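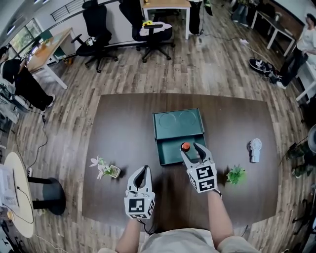

Can a machine tidy up a desk or small table yet, for real money a normal person has?

Small office, 3 rooms, we share the floor with another outfit. Every evening around 6 somebody has to go round and put the little stuff back - plants stood up straight, desk fans, pens, whatever people leave on the tables. Floors are fine, we have a robot vac and it does ok as long as the cables are up. It's the stuff ON the tables I want gone from my life. Saw a clip of the Brurnby arm putting things away in a box and it looked easy. Is it easy? Budget is maybe a couple grand, could stretch. I can follow directions but I don't write code. Also we do light packing in the back, so if the same arm could drop small parts in trays that would help sell it to my boss.

Posted in: Home & Shop Automation
Tags: tidying, arms, grippers, small office

mollside_mike_no_relation

No. Buy a bin. Everybody throws their junk in the bin at 6, done.

Flirovlow user since the first batch

Ok longer answer, typing this on lunch so sorry for the mess.

Short version - picking up one known thing from one known spot, yes, machines have done that forever. Tidying a table where everything moves every day, sort of, not in a way you'd want to pay for.

I run a Flirovlow arm in a shop, two fingers, bolted to a bench. It moves small parts out of a tray and into a fixture. Same part, same tray, same light. Runs all morning and I forget its there. Then in June we tried to get it to clear the bench at the end of the shift. Mixed stuff. Caps, a tape roll, a mug, a plant one of the girls keeps there. I did 100 tries with the mixed stuff and wrote them down. Anything round and small was the worst. It closes on it a hair off center and the thing squirts out sideways and rolls off, and now it's on the floor where the arm can't reach. Boxes were fine. Mug was fine if the handle faced the right way. Plant - dont. It got the leaves, not the pot. Soil everywhere.

What helped:
- showing it the job by hand over and over, same pair of fingers in your own hands, instead of trying to type in positions
- softer finger pads, cheap
- slowing it way down. Painful to watch but it dropped less

What didn't:
- a better camera. Spent 405 on one, no real change
- doing it at night with the lights off to save power (yes I tried)

For the demo clips, look at how many objects there are and if somebody put them back between takes. Usually one or two objects and yes they did.

Parts in trays for your packing area is a way better first job. Start there. If your parts are all one kind and the tray doesn't move you could have it going in a weekend. Get that working, then see how you feel about the tables.

Also measure reach before you buy. Mine covers half a desk. To do a room you need it on wheels or you need an arm per table, and wheels plus cables on the floor is its own headache. You said your vac already has trouble there.

carretero_fan_club

Disagree a little with the above. The Carretero base has wheels and a lift and it can go table to table. We had a loaner for more than 10 weeks. It did do tables. Slow, like one object a minute on a good day, and it would stop and wait for help when two things were touching. Tipped over stuff it mostly left alone, I think it didn't know what side was up. But light things like a cup or a small toy into a bin, it got most of them. Opening a drawer to put them IN was hit or miss. Leave the drawer open for it.

Not a couple grand though. Not close. And someone on staff turned into the robot person, answering it all day. If your boss asks what it saves, the answer for us was nothing so far.

For the packing side, what size are the parts? Anything under a thumbnail you might want suction and not fingers.

Original poster replied

Thanks all. Parts are more like bottle cap size, all the same, flat tray. Sounds like I should pitch that and shut up about the tables for now. We'll do the bin thing too I guess. Does the Flirovlow need its own computer or can it run off an old laptop?

Flirovlow user since the first batch replied

Old laptop is fine for tray work. Mine has a cracked screen. Get the longer power cable, the one in the box is a joke.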